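Faltness has moved the first round of its sidewalk robot testing into Tiker, a simulated downtown, and the crew's jobs have moved with it.
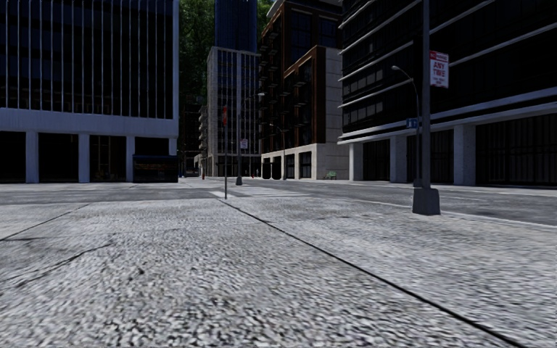
*A simulated corner in Tiker, with cracked pavement and a crosswalk.*

The 21 field walkers at the Dralmont office used to follow each robot on foot. Since September they have worked at desks — two per shift still go outside.
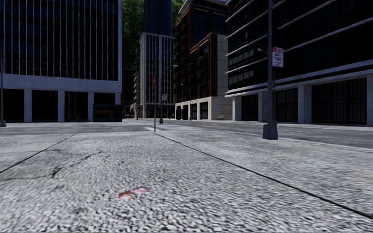 Staff now review 183 routes a shift and flag curbs and joints for a second run. Training took two weeks.
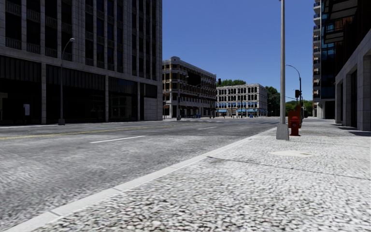

Pay is unchanged, but the outdoor allowance is under review.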